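Forum > Teleoperation > Simulated demos
30 Mar 2025, posted by norkby_rig

Recording demos by remote control in sim before moving to the real arm. Wrist view only, parallel jaws, 60 demos so far. The trained policy drifts left on approach. Operator input is a 6-axis puck, logged at 24 Hz.

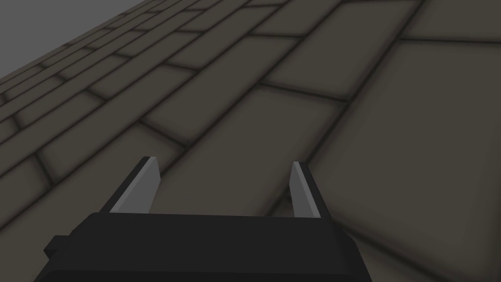

Start pose is the same every time, jaws open. I suspect the puck has a bias but the logs look centred.

tilde_k
Same start pose every time is your fault, I'd say. Vary it. Also 60 is thin, we needed 700 at Wosville.

norkby_rig
700 by hand is a week of work. Not convinced the count matters here.

ferrule
Disagree with tilde_k on the count. Check latency first. If the action is stamped 7 frames after the view, it learns the wrong pairing. Had that with the Elilar logger until May.

tilde_k
Latency wouldn't give a sideways drift on its own.

ferrule
It would if the operator always corrects the same way.

norkby_rig
Stamps are late. Re-exporting now.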